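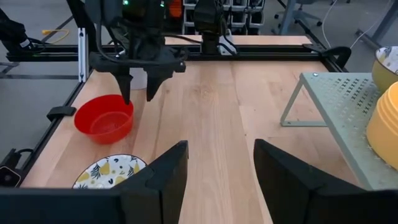

Beet and tomato stains on kitchen plastic come off more easily the same day. Rinse the piece in cold water first, then wash with dish soap and a soft sponge. On a bright red plastic bowl you won't see the color left behind, so wipe the inside with a white paper towel to check. For pale containers, spread on a paste of baking soda and water, leave it for 2 hours and rinse.

Smells
Fill the container with warm water and a spoonful of white vinegar and leave it overnight. Dry it with the lid off. Onion smells may need a second round.

Greasy film
If plastic still feels slick after washing, the water wasn't hot enough or the sponge is full of oil. Change the sponge. Scouring pads leave fine scratches, and those hold grease and color.

Lids
Take out the rubber seal if it comes out and wash it separately. A toothpick wrapped in a damp cloth cleans the groove.

Storing
Stack bowls only when fully dry. We keep ours on an open shelf in the Sevbridge kitchen, which was built in 1912 and has damp cupboards. A folded dish towel between bowls stops them from sticking together.

Last updated 22 Jun 2023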